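How to Grid a Small Mural Sketch Up to a Big Wall

...so by the time you're reading this part you should have permission in writing, a wall that's been scrubbed, and a sketch everybody has signed off on. If you're still arguing over the sketch, go back and finish arguing! Changing a bird to a streetcar is easy on paper and miserable on brick.

My first wall was the side of the old Flavine dry cleaners in Neltow, and I tried to draw the whole thing freehand from a ladder. The trumpet player ended up with one arm longer than his legs. I've used a grid ever since.

Start with the sketch. Draw it to the same proportions as your wall (measure the wall yourself, don't trust the owner's number) and rule it into squares with a hard pencil. I like one square on paper to equal 2 feet on the wall. Go smaller for faces, so maybe split those squares into four. 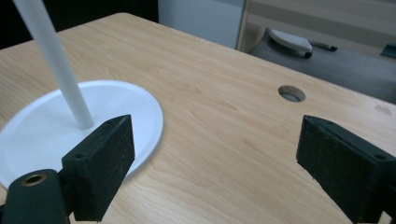
Letter the columns and number the rows, then make a photocopy. The copy is the one that goes up the ladder with you and gets paint on it. Keep the original indoors.

Next, your base line. Sidewalks slope, and bricks wander more than you'd think, so snap a level chalk line at chest height and measure everything from that. Use blue chalk. Red stains, and I spent a whole weekend in November finding that out. 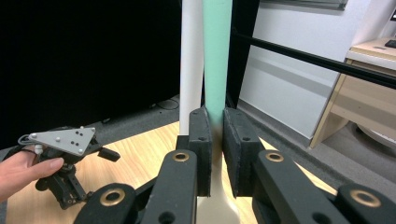 Now pick your colors before you draw anything on the wall. I paint a test patch of every color on primed board and leave it outside for a few days – shade on the north side of a building does strange things to pale greens. A soft mint green like the one on that rod is lovely up close and can go nearly gray from across the street, so I mix mine a notch stronger than I want it. Write the mix on the back of the board. You will forget it.

Then snap the verticals. Get a helper for this, one at the top and one at the bottom, and check every fourth line with a plumb bob. 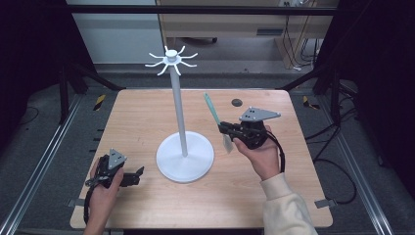
Once the grid is up, work one square at a time with a piece of charcoal on a stick. Look only at where the lines cross the edges of the square. Does it enter a third of the way up? Put a dot there, find where it leaves, join the dots. Step back across the street every row or so and look at the whole thing (mind the traffic, please).
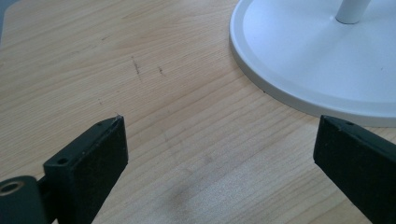 Győző Fekete

Last bit: go over the good lines in thinned paint, let it dry overnight, and brush off the chalk with a dry broom before you block in color. Start at the top so the drips land on bare wall. Any grid lines left over will disappear under the second coat.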